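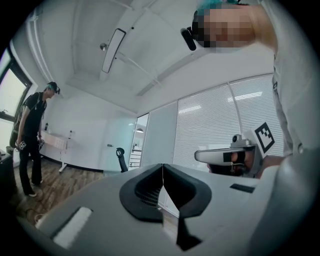

Hand-held grippers during setup, with a black-and-white marker at the rear of one of them.

How to record a chore for a robot to learn

Robots can do some household chores now, mostly the short ones. Wiping a table is close to solved in a tidy room. Folding a fitted sheet is not. If you want to find out where your own chore falls, you need demonstrations, and a hand-held gripper is the cheapest way to get them. These are the steps we use at Jundolero.

1. Pick one chore and write down where it starts and ends. "Put the cups on the shelf" works. "Clean the kitchen" is too big.

2. Clear the floor where you will walk. Coil any cables and move chairs back.

3. Check that the markers are clean and flat. A bent marker will ruin the tracking for the whole session.

4. Close and open the gripper fully before each recording.

5. Do the chore at half your normal speed. Keep your free hand out of it. If you drop something, stop and start again.

6. Record 25 runs, then move the objects and record 25 more. Change the lighting too if the room has blinds.

7. Watch a few runs before you pack up. Marleny Paucar deletes any run with a long pause in it, and her sets train better than mine.

Plan on 500 runs for a simple pick-and-place chore. Our cup set from May has 2,109, and the arm still fails with thin handles. Anything soft or wet needs more, and we have no good number for laundry yet.

Walter Alvarado keeps the list of chores already recorded. Check it before you start a new one.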